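深色衣服怎么叠、怎么收(换季版)

赶时间写的,将就看。衣柜就那么大,上周末翻出来一堆,边叠边记。

先铺底。床上铺条毯子或者床单,浅色的最好,黑衣服掉的毛一眼看得见。花毯子也行,就是粘毛看不清,自己取舍。

黑的、深灰的先挑出来,单独一摞。扣子扣上,拉链拉好,口袋掏一遍(我掏出过17块钱)。

叠法:
1 正面朝下,抹平。从中间往两边抹,别来回搓。
2 两边往里折,袖子顺着衣身放。
3 下摆往上对折,厚的折一次就够,薄的再折一次。
4 翻过来,领口朝上。

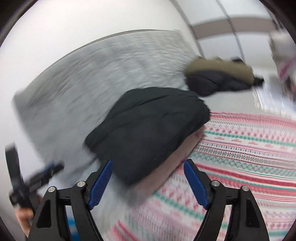
边上鼓起来的地方用手掌压一压,别使劲拽,越拽越歪。软料子本来就站不住,叠不成方块也没关系,塞进抽屉照样用。斜着的褶子如果很深,在压着别的衣服之前抖开从叠,不然下次穿还得熨。

粉色、浅色的薄料子别长期压在深色下面。尤其新买没洗过的黑衣服,会蹭色,我毁过一条围巾。中间隔张白纸或者旧枕套。

花纹织物、带条纹的毯子:顺着条纹折,边对边,很快就齐了。横竖别混。

装袋:一袋8件以内,再多拉链合不上。防潮包放2个,一个底下一个上面。袋子外面贴张条,写“深色 冬”就行,别写太细,反正到时后还得翻。

Colette Lecomte留言问羊毛的能不能也这么叠。能,松一点,别用抽真空的袋子。

毯子下次再写。

更新:14/11/2023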